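HOME ORGANISATION, UNIT 6
Small things: sorting the bits that have no home
Handout for evening class, Flurkutholm Community Learning
Prepared by Lowri Wynne

Welcome back! This is my favourite unit of the whole course, and I know that sounds odd when we've already done wardrobes and pantries, but small things are where the fun is. A wardrobe takes a weekend. A handful of odds and ends takes ten minutes, and you can do it with a cup of tea beside you.

Please read this before class and bring a shoebox (or anything of that size with a lid). Fill it from one drawer at home. Don't tidy it first! We want it exactly as it came out.

1. What counts as a small thing

For this unit, a small thing is anything that fits in your closed hand. Keys, coins, batteries, rubber bands, erasers, screws, hair clips, buttons, bits of computer, the toy out of the cereal packet. Paper is not included. We did paper in Unit 4, and if receipts turn up in your shoebox, put them in an envelope and deal with them at home.

Small things collect on flat surfaces near where we sit down or empty our pockets. The hall shelf, the end of the kitchen bench, the corner of the desk, the windowsill over the sink. Morgan from last year's group called these "landing spots" and the name has stuck. In your notebook, write down the landing spots in your own home. Most people find more than they expected, and one of them is nearly always in the bathroom.

2. Spread, don't dig

The commonest mistake is to sort inside the drawer. You push things from side to side, the same eraser comes past over and over, and you close the drawer feeling cross. Tip everything out onto a hard, flat surface instead and spread it until nothing is touching. You'll need more room than you think – a whole tabletop is good, a tray is a bit tight.

A plain surface is easiest. On a patterned tabletop or a busy cloth, dark little things vanish, so put down a pale towel if you need to. The towel also stops batteries and marbles rolling away.

Once everything is spread out, leave it alone for a minute and just look. I love this part. You start to see families: all the things that plug in, all the things that fasten, all the things somebody once gave a child.

3. The four questions

Pick up one item at a time and ask:

What is it? If you can't name it, put it to one side and carry on. Somebody else in the house may know.

Does it do its job? Test it if you can do so safely. Pens on scrap paper, torches on and off.

Where would I look for it? This matters more than where it "should" go. If you'd look for spare batteries in the kitchen, then they live in the kitchen, whatever the magazines say.

Do I already have plenty? Two spare tape measures is plenty. Two spare buttons may not be.

4. Families that need extra care

Batteries. Keep them together, in a box with a lid, and away from coins, keys and anything else made of metal. A strip of clear tape over the ends is a good habit, above all with used ones. Never put them in the kitchen bin. Take them to a collection point, and remember that button batteries must be kept well out of reach of small children.

Small electronic parts. Adaptors, memory sticks, little circuit boards that came with something. These hate crumbs and damp. A small envelope or a lidded tin is fine, with a label saying what the part belongs to. If you truly don't know, write that on the label with the date and look again in May.

Novelty things. Erasers shaped like animals, tiny figures, badges. People expect me to be strict about these and I'm not at all. Choose the ones that make you smile, give them a proper place where you'll see them, and let the rest go to someone who'll enjoy them.

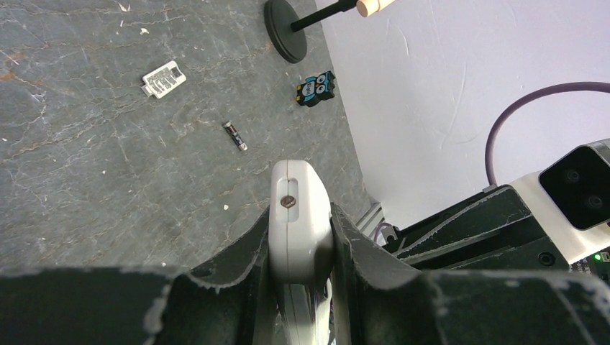 Figure 1. Three families on one tabletop: a small electronic part, an owl-shaped eraser or figurine, and a battery.

Try the four questions on Figure 1 with a partner before we talk about it together. Garba Obi and I did this while planning the unit and disagreed about the owl straight away. He would put it with the stationery, I would put it on a shelf where I could see it, and both answers are perfectly good as long as it has one home. We did agree on the battery: into its own box, away from the electronic part.

5. Containers come last

Please don't buy anything yet! I know how tempting it is. Sort first, then measure the piles, then look round the house for something that fits. Jar lids, egg cartons and the trays from chocolate boxes are all marvellous. My own sewing bits have lived in an old ice cube tray for years and I wouldn't swap it for any colour-coded set in the shops.

Label everything, even if it seems obvious to you. Labels are for the other people in the house.

6. In class

Work in pairs. Tip out one shoebox between you, spread, look, then take turns with the questions. Allow some 8 minutes for the first round. Swap boxes for the second and notice how much quicker you are with somebody else's things.

To do at home: clear one landing spot, using only containers you already own, and write a few lines on what gave you trouble. Bring your notes next time. We start Unit 7, the shed, so old shoes please.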